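4th January
By the Laleck site office

Winter walk-round checklist, Trerkora building and frontage

Done on foot, front to back, starting at the main entrance. Items are marked OK, WATCH or FIX. Comments follow each item. Anything marked FIX needs a work order before the next walk-round. Anything marked WATCH is carried forward to the May sheet.

1. Main entrance doors. OK
Both leaves close and latch without help. Closer on the left leaf is slower than the right but inside the limit on the maker's card. Threshold screws tight.

2. Entrance matting. FIX
The front mat curls at the corner nearest the mail shelf. It was taped in the fall and the tape has let go. Replace the mat. Do not tape it again.

3. Lobby lighting. WATCH
All fittings working. One tube over the stairs flickers for a few seconds after it is switched on.

4. Stairwell handrails. OK
Pulled hard at each bracket, no movement. Paint is worn through at the first landing. Cosmetic only.

5. Fire extinguishers. FIX
There should be 14 in the building and there are 14. Unit 8, by the Trikier stockroom, has a tag that can't be read. The gauge is in the green. Get it re-tagged, and move the carton stack that blocks the bracket. The same stack was noted last time.

6. Exit signs and emergency lights. OK
Test button held down on each fitting. The one at the rear corridor was dim last year and has had a new battery since.

7. Exterior walking surfaces. WATCH
Covers paving, joints, curb edges and the crossing. Look for raised edges, open joints, loose material and stains that could be oil. Log cracks even when they are level. 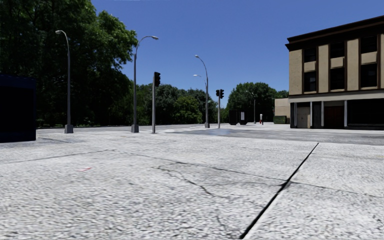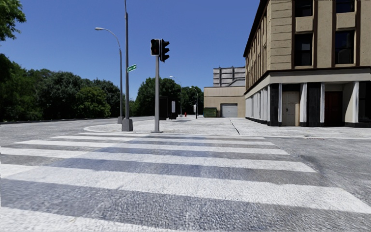
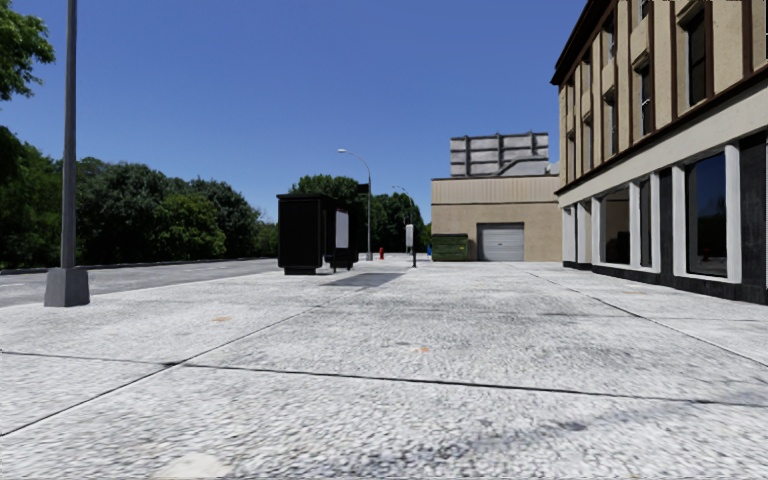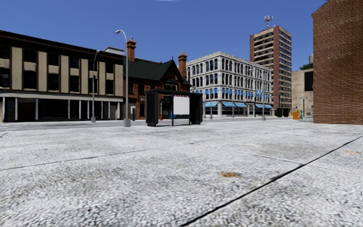
Report any lip that catches the sole of a boot. Check again after the first hard freeze, and sweep grit out of the joints before salt goes down. Salt and grit together pack hard and hold water.

8. Salt and grit bins. FIX
The bin by the side gate was low. Order 80 pounds of salt to bring it up to the line. The scoop is missing and people have been using a coffee can. Buy a scoop with a cord and tie it to the lid.

9. Downspouts and drains. WATCH
The rear downspout drips at the second joint. It runs clear of the path for now. If the wind is from the north it will land on the ramp and freeze there. Seal the joint on the next dry day.

10. Loading ramp. OK
Non-slip strips are all down and the edges are flat. Wheel stops present. The yellow paint on the ramp edge will want doing in May with the rest of the line work.

11. Ladders. FIX
The six-foot stepladder has a bent spreader bar. It has been tagged and moved to the cage. Do not put it back in use. The extension ladder is fine.

12. Boiler room. OK
Door locked, floor clear, no smell of gas. The thermostat for the corridor was set at 72 and has been put back to the posted setting. Please leave it there.

13. First aid boxes. WATCH
The kitchen box is short on small bandages and the eyewash is close to its date. The Lục unit upstairs keeps its own box, which was full.

14. Sign-in sheet and key log. FIX
Two keys are out with no return time written against them. One is the roof hatch. Until both are back, no roof work is to be booked.

General comments

The building is in fair shape for the time of year. Most of the FIX items are small and can be bought or done in a day. The blocked extinguisher comes first, then the ladder, then the mat.

The old form had no line for the key log, so it was written in the margin and got missed twice. It now has its own number. Please use this version and throw out any blank copies of the old one still in the desk drawer.

Return completed sheets to the tray in the site office, with the work order numbers written beside each FIX.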